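Parallel-jaw grippers get compared on stroke, payload and repeatability, and those numbers say little about household objects. I would score finger geometry first and put camera placement right beside it.

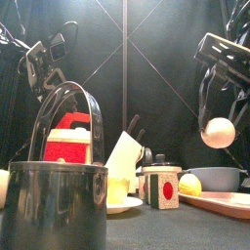
Gethin Cirkdale

A ball is the easy case. Closing force centers it and the wrist angle hardly matters, yet vendors keep using balls in demonstrations. A tall arched pot handle is harder, as are small blocks standing close together. Our Pulolix trials at Skorkgate logged 403 grasps across 33 objects, and I no longer quote the average. The spread between objects carries the useful information.

Flat toy food on a dark tabletop exposes both problems. The fingertips have to arrive low and level, and the wrist camera has to show the gap between them while they do it. 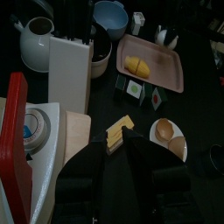 Wrist camera view: fingertips on either side of a flat yellow toy food piece.

Notice how much of a neighboring object one finger can hide. The plate on the right is partly covered, and a controller that plans from this view alone is guessing about clearance there. A fixed camera helps with layout but loses whatever stands behind a pot. I would run both and accept the calibration work, which took us 13 sessions.

My position is that a narrower finger on a modest arm beats a wide finger on an expensive one for this class of task. Payload ratings can move to the back of the data sheet. We plan to repeat the block tests in June with the same controller and a shorter fingertip.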